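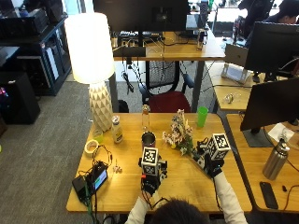

Why does the pose filter drop a cube for a frame or two? Marker flips: two solutions fit a near-square view, and Clastska picks the wrong one.

Thursday, October 5, 2023. Raised the flip threshold to 148. Marisol wanted 94 - we compromised on my number. 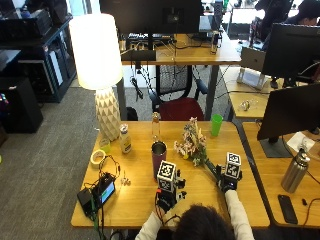

Replay in Montes still jitters at grasp onset. With the right hand down on the stems and the blossoms fanned toward mid-desk, the grasp label belongs on the stems. Ours says petals. Wanting has the offset bug.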